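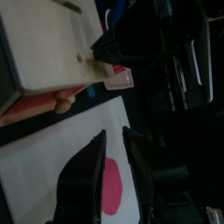

Phone makers have spent years taking the buttons off their phones, and I think they should stop before the last two or three are gone. The new Skarkavska flagship has none at all. Volume, power and the camera shutter are now pressure zones along the side of the case, with a small motor that buzzes when you squeeze in the right place. I used one for 26 days and by the end I still missed the right place several times a day. Compare that with a plain round wooden knob on an orange-red panel. It sticks out on a short neck, it's a different color from what it's attached to, and a small child would know to grab it. A person can find a knob like that in the dark. I could not reliably find the volume on a phone in a lit kitchen.

The Phone Without Buttons Is a Worse Phone
By Aliki Psarras
5/2/20

The case for removing buttons goes like this. Fewer holes mean better water resistance. Fewer moving parts mean fewer repairs. The space inside can go to the battery. These are fair points and I don't dismiss them. But my old phone had three buttons and survived a sink, a puddle and a trip through a wet tent in May. The water resistance was good enough already. As for repairs, I called the shop in Lindodcombe where I take my devices and asked Ihor Hutsuliak what comes in most. Screens, he said, then charging ports, then batteries. He replaces a power button now and then, and it takes him 38 minutes if nobody interrupts. He did not yet know what he would charge to fix a pressure zone on the Skarkavska. The sensor strip is glued to the inside of the frame and he had not been able to order one by itself.
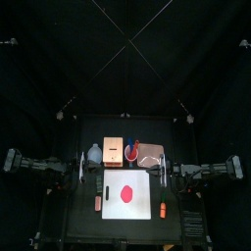
The battery argument is the weakest. Skarkavska says the new model has a larger battery than last year's. It is also a larger phone.

What you lose is easy to list because you notice it right away. You can't turn the phone down in your pocket during a meeting without taking it out. You can't feel whether you're about to press the right thing. Gloves don't work, or they work one time in three. A case with thick sides makes the zones dull, and a case with thin sides makes them so touchy that picking up the phone takes a screenshot. I have 6 photos of my own camera roll that I never meant to take.

Then there is the matter of a phone that has frozen. On an older phone you hold the power button and count, and eventually it restarts. The hardware does that for you no matter what the software is up to. On this one you squeeze two zones together while plugging in the charger. Mine froze once, on a train, and the charger was at home. I waited for the battery to run out.

Some readers will say I need to get used to it. People said the same thing when keyboards went away, and most of us did get used to it. I'd answer that a screen keyboard gave us something back. The screen got bigger, you could switch languages, and the keys disappeared when you weren't typing. With the side buttons I can't name what we got in return. The phone looks cleaner in the ads.

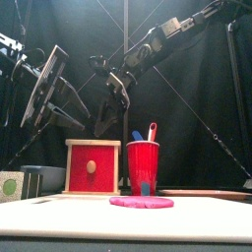 I am not the only one complaining. The main thread about it on the Sostton customer forum had 2,281 replies when I last looked, and the most common question by far was how to turn the zones down or off. You can't turn them off. There is a sensitivity slider with three steps, and it is buried under Accessibility, then Touch, then Side Input. Marina Stamatopoulos, who has arthritis in both hands, wrote to me after my first column on this. She has returned two phones already. A button gives way under her thumb and she knows it worked. The zones want steady pressure for about a second, and that hurts. She has gone back to a Xenos that is four years old and no longer gets updates.

That last part bothers me more than anything that happened to me. A person should not have to pick between a phone she can work and a phone that is safe to do her banking on.

I'd settle for very little. Keep one real power button and one real volume rocker. Put them on the right side, with a gap between them, and give one a rough texture. If the designers want pressure zones for the camera or for games, fine, add them, and let me switch them off. Skarkavska already sells a cheaper model with both buttons and nearly the same water rating, so it knows how to build one.

Until then I'd tell anyone shopping this spring to go to a store and try the volume with the phone in a coat pocket. Do it with the case on, if you use a case.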